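Sometti Community Meals -- Progress Report to the Ruvine Fund
Reporting period: July to November
Prepared by Kwame Dankwa, Program Coordinator

Summary

The program served 1,111 meals in this period across two sites, the Sulemana Hall and the library annexe. Our target in the grant agreement was 1,000. Spending is close to budget, with one overspend on cold storage that is explained below. The breakfast sitting has not started and we are asking to move it to the next period.

Meals and attendance

Of the 1,111 meals, 549 were eaten at the Sulemana Hall and the rest at the annexe. We expected the hall to be well ahead, as it has the bigger kitchen and is on the bus route. The annexe caught up from September onwards, after the library put our sitting times on its front desk notice and let us use the side entrance in the evenings.

Numbers dropped at both sites in the last part of July, when the weather was bad and the car park at the hall flooded. We ran a cut-down menu for that fortnight and sent the spare bread and vegetables to the school pantry.

Older people living alone are still the largest group. We are seeing more families at the early sitting, and have brought it forward to 5 pm so that children can be home at a reasonable hour. The late sitting has stayed where it was.

Food supply

Most dry goods come through Cudent at the wholesale rate agreed last year. Two deliveries were short on rice and tinned tomatoes. Both were credited in full, but we had to buy the difference at retail prices and that shows up in the food line. Cudent has since changed our delivery slot to the morning, and there have been no shortages under the new arrangement.

Fresh produce has been easier than we planned for. Growers at the Sometti market set aside seconds for us at closing time, mainly pumpkin, silverbeet and apples. The menu has to stay flexible as a result -- the cooks now plan two main dishes and settle the third once the market boxes arrive.

Kitchen and equipment

The upright fridge at the hall failed in August. A repair was quoted at close to the price of a reconditioned unit, so we replaced it. The new one holds more and has a lock. The annexe kitchen passed its council inspection with one item to fix, a cracked tile behind the sink, and that work is finished.

We also bought more tableware. The noodle and dumpling nights have been popular and there were never enough chopsticks or soup spoons to get through a sitting without washing up halfway.

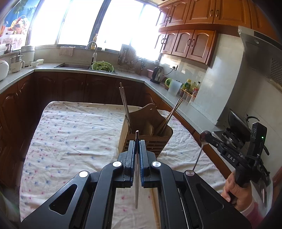 Chopsticks and a stainless steel spoon at the table.

Staffing and training

The second cook's position was vacant for five weeks. Agency staff covered it at the hall, and the annexe ran with one cook and a kitchen hand. The position is now filled on a permanent part-time basis. All kitchen staff hold current food safety certificates. Allergy training was booked for October but the trainer cancelled, and a new booking has been made.

Delayed work

The breakfast sitting was meant to begin in September. It depends on early access to the hall, and the lease only allows entry from 8 am. The hall's management has agreed in principle to a change and we are waiting for the paperwork. No breakfast money has been spent. We request approval to carry it forward in full.

Next period

Start the breakfast sitting once the lease is amended. Complete the allergy training. Renew the Cudent agreement, with the morning delivery slot written in. Survey diners at both sites about sitting times and menu, with results to be included in our next report.

A statement of income and spending is attached separately, along with the fridge invoice and the council inspection notice.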